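Plenska gripper kit: worth it for cable work?

Board: Small automation and bench robots
Started by tavernlight, 18/09/2026

tavernlight
We are looking at the Plenska two-finger kit for a bench cell that mates short power leads end to end for burn-in. It comes with the gripper, wrist camera, mounting plate and the Väisänen control box. The reseller in Lornolport wants an answer from us soon and I can't find a review by anyone who has used it on anything floppy. All the sales clips show it picking up blocks.

Has anyone here had one on cables? Mainly want to know if it holds a thin lead without it twisting, and if the wrist camera is any use up close.

mossgate_eng
We've had one for a bit over a year. Holding is fine. The standard pads are smooth and a round lead will roll in them if you push against it, so order the grooved pads at the same time. They are not in the kit and the page doesn't make that clear.

Camera is all right. Not brilliant in low light.

E_Kaewsai
I ran the Plenska kit on plug and socket joining for most of last November, so I can give you some numbers. Same arm throughout, grooved pads, stock software apart from the approach routine, which I wrote myself. I did 192 attempts over the whole trial. The first 100 were with the settings as supplied and 84 of those went in. The rest were me changing things, so I wouldn't read much into them.

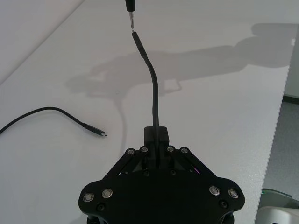
Wrist camera view is the part I would look at hardest before buying. It sits close to the work and looks over the top of the gripper, so the clamping block and the linkages take up the bottom of the picture whatever you do. For this job that is fine. You get the lead coming up out of the block, the connector on the end of it and the metal tip of the other plug with a small gap between them, and you can judge the line-up from that. What it doesn't tell you is how far along the lead you have gripped. Look at the bend in the cable between the block and the connector. With that much free length, any push you put in at the gripper can go into the bend and not into the plug. I'd grip as close to the connector as the pads allow. Most of my failures were long grips.

The other thing is shadow. On a pale bench the arm throws a big soft grey one across the top, and the stock edge finder kept picking it up as an object. A second lamp from the other side cured it for me.

Ekkachai Kaewsai

tavernlight
Thanks, very useful. Did you try a dark mat instead of the lamp?

E_Kaewsai
Yes. Black leads on a black mat, so no.

mossgate_eng
I don't agree about gripping right up at the connector. We did that to start with and it marked the strain relief on a fair few. We set the grip further down and slowed the approach, and our results were no worse. Depends how stiff your lead is.

E_Kaewsai
Fair enough, mine were soft. With a stiff lead I can see yours working. I didn't have marks but I was running at low force.

prentice_dan
Am I the only one who thinks this is a lot of money for pushing one plug into another? A fixed jig with a slot for each connector and a small cylinder will do it all day. We use one from Prillel. No camera, no software.

tavernlight
We have a jig. It's good for one lead. We have lots of short batches with different connectors and somebody has to change it over each time.

prentice_dan
How long does a changeover take?

tavernlight
Around 10 minutes if the parts are where they should be. Several times a day.

prentice_dan
Then I'd still price up a second jig first, and a third. You will spend longer than that teaching the robot each new lead.

mossgate_eng
Not in my experience. A new lead is a new grip width and a new offset, and then you run it slowly a few times. Getting the lead off the bench in the first place is harder. If they are lying about loose you need them at a known angle or you will be writing a picking routine as well.

E_Kaewsai
Agree with that. Loose leads never lie the same way twice. I ended up presenting mine in a simple comb rack for the long runs.

tavernlight
Right. I'm going to ask Lornolport for a loan unit with the grooved pads and try it on our two worst leads, one soft and one stiff. I'll try both grip positions on each.

Does the control box need its own network connection? The sheet is vague.

mossgate_eng
Only for updates. Ours has been unplugged since the day it was set up.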